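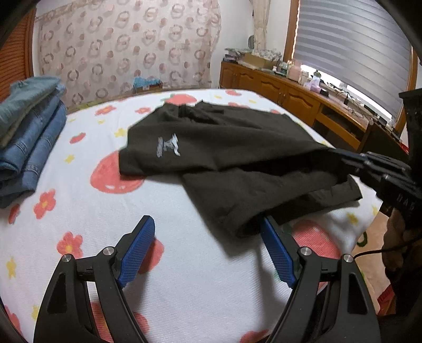

The Toltier open workshop takes place in a house, which the flyer mentions in its smallest type. I had pictured benches and a smell of solder. You ring, take your shoes off and are shown upstairs, where the serious work goes on at bed height. The project is called Gape, and the idea is to teach a pair of home-built grippers to fold laundry by having people hold them and do the folding first. So I stood over a sheet covered in big red strawberries and watched a black T-shirt being taken by its edge with all the ceremony of a state visit. The folded denim on the left of the bed was spoken for, I was told. Jeans come after lunch.

The grippers are the good bit. The plain one has two angled fingers with blue textured pads, and it's the fourth attempt at fingers. Earlier ones live in a biscuit tin and may be handled by visitors. Version two is a thing of beauty and could not pick up a sock.

They want 1000 folds before they let a motor try anything unsupervised. The tally on the landing stood at 101 when I arrived in the morning, and I was allowed to add to it. My shirt took six minutes and came out the shape of Portugal. It was entered all the same, under "varied".

Downstairs there was tea, and a table from Prarnex, the parts-swapping people from the next town, selling off servos with one careful owner. I bought two. I have no plan for them. A talk on cable routing, listed as 20 minutes, ran to nearly an hour and was better than it sounds, particularly the part about the hoover.

The workshop opens one Saturday a month and costs nothing, though there is a jar. Parking is hopeless, so walk up from the Skusturero café, which does a decent cheese toastie. Wear socks without holes.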